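Chapter 4
Planning the Purchase of Outdoor Mobile Robots

Buying a robot for outdoor work starts with the ground it will cross. A parks department, a campus or a housing estate that skips this step usually ends up paying for it in the first season, either in repairs or in hours when the machine sits in a shed. This chapter deals with the route survey, the cost sheet and the trial period, in that order.

4.1 The route survey

Write down every surface the machine will use, including the ones it will cross only to reach a charger. For each stretch, record the surface type, the width at the narrowest point, the slope, and what lies on either side. Edges deserve a line of their own. A wheel that leaves smooth pavement and drops into loose stone may slip, and a vendor who quotes a price for pavement work may not cover recovery from anything else.

Survey the route again in a second season. Leaves, frost and long grass change what the sensors report and what the tires grip. Tree cover should be marked on the plan too, as satellite positioning is often weaker next to dense woods than on an open lawn.

4.2 The cost sheet

The quoted price of the machine is one row on the sheet. Others are easily missed:

Charger, wiring and a dry place to keep both
Spare batteries and tires
Software fees, by month or by year
Staff training, with repeat sessions for new hires
Insurance
Path repairs needed before the first run

Consider the case of Brovville, a town that wanted path inspection done between June and the first snow. Its first budget allowed for 2 machines and nothing else. The revised budget paid for one machine, a covered charging point and 30 hours of training, and put the second machine off until the next fiscal year. Total spending in the first year stayed within the original limit.

4.3 The trial period

Ask for a trial on your own ground. A trial at the vendor's site tells you that the machine works at the vendor's site. In the exercises for this chapter, two suppliers, Ketora and Usden, offer different terms: Ketora lends a unit for 13 days at no charge, while Usden charges a fee and takes it off the purchase price. Work out both before choosing.

Set the passing mark in writing before the trial begins. Brovville required 80 percent of scheduled runs to finish without staff help, and listed what counted as help.

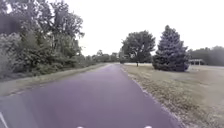 Figure 4.1 Asphalt path with a gravel border and open lawn to the right, woodland to the left.

A route like the one in Figure 4.1 would need at least three entries on the survey form: the asphalt, the gravel strip and the grass. The gravel would also go in the column for edges.

Related chapters
Chapter 3: Leasing or Buying
Chapter 5: Service Contracts
Chapter 6: Storage and Charging
Appendix B: Blank Survey Form

Copyright Ortuño Educational. All rights reserved. Contact | Back to top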